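# Two-arm bag task: how do we get the drawstring bag to stay open long enough?

**Soudabeh Khosravi**

Hi everyone! I help out with the after-school robotics club at Gumville, and we've signed up for the household tasks event in November. Our task is the backpack one: one arm steadies the bag, the other goes into the mouth and brings out whatever item the judges name. The kids drive both arms by hand for now, and later we train on what they record.
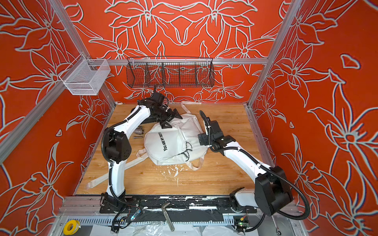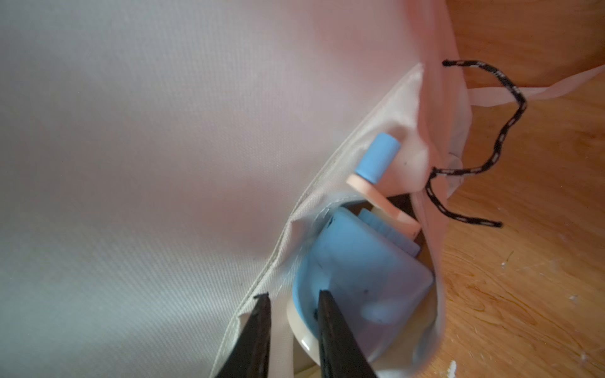
We have 349 recorded runs so far and I'd say the arms behave beautifully until the moment a finger meets the fabric. Then the mouth of the bag folds shut, or the cord gets dragged along with the fingers, and whoever is driving lets out a groan you can hear down the hall. The students have tried going in slower, going in from the side, and (my favorite) talking to it kindly. We're allowed 2 minutes per item, and we use up most of that just getting in.

So I have a couple of things I'd love help with. Should the holding arm grab the top handle or the edge of the opening? And is it cheating ourselves to practice with the cord out of the way when it may well be in the way on the day? Sorry for the long post, I'm a retired choir teacher and I'm learning all this a week ahead of the kids!

---

**Hamidreza Hashemi**

Welcome, Soudabeh, and please don't apologize, we were all a week ahead of the kids at some point. I coached a team at Faulkner through the same kind of task and we went round and round on the handle question.

The handle is tempting because it's an easy thing to grab, and it does stop the bag from sliding away from you. What it won't do is open anything. We ended up using it only for the first move, to turn the bag so the mouth faced the picking arm, and then we let go and took hold of the hem instead. A stitched hem is a lovely thing for a gripper. It's thicker than the rest of the cloth and it keeps its shape a little, so when you lift it the opening comes up with it.

For the picking arm, have your drivers go in with the fingers nearly closed, then spread them once they're past the hem. Ours always wanted to go in wide open (it feels natural, you're about to grab something!) and that's what was catching the cloth. After that change we recorded another 420 runs and threw out the old ones, which hurt, but mixing the two styles gave us an arm that couldn't make up its mind at the edge.

As for the cord, leave it wherever it lands. Give it a little toss between runs so it's never the same twice. The kids will complain for an afternoon and then get quite good at it.

One more small thing: if you have a wrist camera, let the drivers watch that view on its own for a few runs. Mine had been steering by the big overhead picture the whole time and had never once looked into the bag.

---

**Nima Soltani**

put more stuff in the bag. full bag stays open by itself

---

**Soudabeh Khosravi**

Oh, thank you both! Hamidreza, I read your answer out loud at 4 o'clock and two of the students said "we TOLD you it was the fingers," so I stand corrected. We're going to try the nearly closed approach and start a fresh folder for those runs. Nima, the rules sheet lists which items go in, so I can't add any, but we may use your idea for the very first lessons with the younger ones. I'll come back and post how the hem grip goes once everyone has had a turn driving.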